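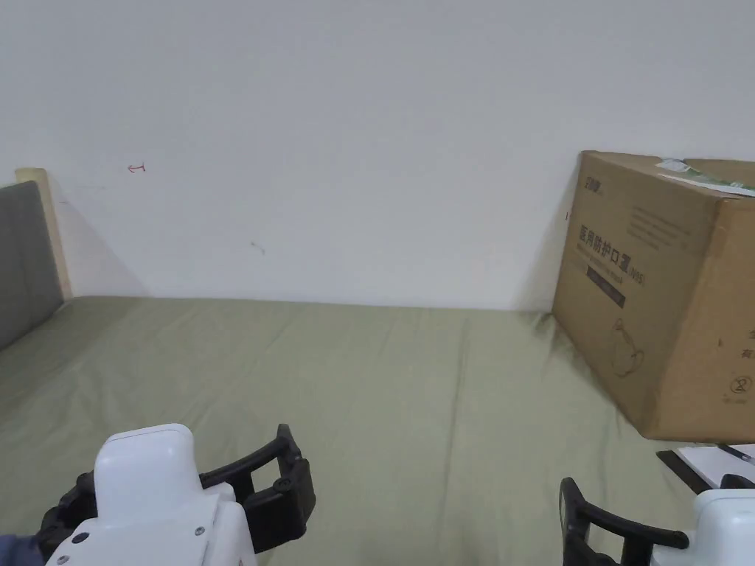 Week 6 – Stock check and bed making, home care unit
Notes for Sunday group (Joar Skjelbred, room 22)

Bring: pen, clipboard, count sheet. Blank sheets in the Jokstead folder if you lost yours.

Part A. Masks
Read the box before you open it. Product name, type, lot, use-by date. Some cartons are printed in Chinese only – 医用防护口罩 = medical protective mask. N95 is written the same in any language so look for that first.
Copy the lot number off the box, not off last weeks sheet.
Opened carton: count what's left, write it down, initial. Sealed carton: write the printed quantity and "sealed".
Loose packets or leaflets on top of a carton get logged on their own line. Don't just drop them back in.

Sample line
opening stock 1238
closing stock 1032
used = 206
If your "used" doesn't match the sign-out list, recount once, then tell Edvin Blomqvist. No fixing the number to fit!!

Part B. Fitted sheet
Cartons off the bed first. Weight pulls the sheet and you'll get creases round the base.
Far corners (wall side) before near corners. Pull the mattress out a little if you cant reach, don't kneel on it.
Smooth from the head end down. Check the wall side again at the end, it always slips there.
Marks on the wall – pen, smudges – go in the room notes under "surfaces". Leave them for now, cleaning is week 8.

Hand in
Count sheet, signed, plus one paragraph on where you'd store the cartons and why. Skim the Hägglund reading, storage part only.

Next week: gloves and gowns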